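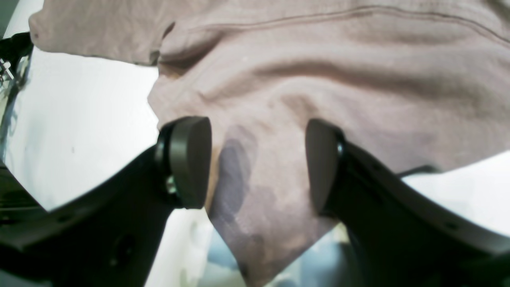 Candham Soft-Goods Handling Kit, Part 694

Reading time: 4 min

The Candham 694 is a fingertip and documentation kit for two-finger parallel grippers handling garments, linen and other limp textiles. It is intended for sites that already operate a collaborative arm and need the gripping end of the cell brought under a written risk assessment. The kit does not include the arm, the gripper body or a controller.

Supplied items

One pair of rounded fingertip pads, black, with fasteners. One spare pair. Pad wear gauge. Force check block. Printed handling procedure, revision 3, and a blank cell log of 116 pages. The pads fit the Rillgate parallel gripper without an adaptor. For the Pugh gripper, order the adaptor plate separately and repeat the payload calculation with its mass included.

Application limits

Suitable for knitwear, shirting, towelling and fleece, presented singly on a flat, light-coloured work surface. Not suitable for wire-framed garments, wet laundry, or any item with pins or security tags still attached. Items must be checked for these before they enter the cell. The operator does this by hand, outside the marked zone.

Rated grip force with these pads is 15 N. Higher settings do not improve retention on knits and will mark the pile. If a garment slips at the rated force, change the grasp point or the gather width before changing the force.

Standards position

Industrial robots and their integration are covered by ISO 10218-1 and ISO 10218-2. Collaborative operation has been dealt with in ISO/TS 15066, and much of that content is carried into the current edition of Part 2. General risk assessment follows ISO 12100. Australian users should also refer to the AS 4024 series and to the plant requirements of their state or territory regulator.

Fingertips are part of the end effector and are assessed as such. A gripper supplied with a manufacturer's declaration does not carry that declaration over to changed fingertips. The integrator remains responsible for the completed cell, including pinch points between the fingers, between finger and work surface, and between finger and any adjacent fixture.

Candham does not describe the 694 as a safety component. It has no safety function and must not be credited with one in the assessment.

Handling practice

The following is taken from the procedure in the kit, section 4.

Approach the cloth from above with the fingers open wider than the intended gather. Close at reduced speed. A gathered grasp, with a fold of cloth drawn up between the pads, holds better on knits than an edge grasp. Keep the pads clear of seams where possible, as seam thickness varies and will upset width-based grasp detection.

Cables on or near the work surface are to be routed and clipped outside the sweep of the fingers. A loose cable under a garment can be gathered with it. Check under the cloth at every changeover.

Discoloured or damp items are set aside for manual handling. The pads are wiped down after any contact with such items and the entry is made in the cell log.

Hand guiding is permitted only with the enabling device held and the gripper open. Fingers are not to be closed on a garment while a second person is holding it.

Inspection

Start of shift: look for nicks on the pad face, loose fasteners and thread or lint caught at the pad joint. Weekly: force check on the block supplied, result recorded. Replace pads as a pair when the gauge passes freely at either tip. Fasteners are single use.

After any pad change, run the release test in section 6 of the procedure before returning the cell to automatic operation. Minor lint build-up is normal with fleece. Remove it with a dry brush, as compressed air drives fibre into the joint.

Software

Width and force presets are available for the Erkisik cell controller. Presets are a starting point and must be validated on site with the actual garments. Store the validated values under a new name so an update does not overwrite them.

Revision and contacts

Revision 3 of the procedure, issued July, replaces all earlier copies. Changes: cable routing clause added, hand-guiding clause reworded, fastener reuse withdrawn. Prepared by Huw Gethin, checked by Emlyn Edwards.

Order code 694 for the full kit, 694-P for pads only, 694-L for a replacement cell log. Customers holding revision 2 can request the updated procedure at no charge by quoting the serial number on the force check block.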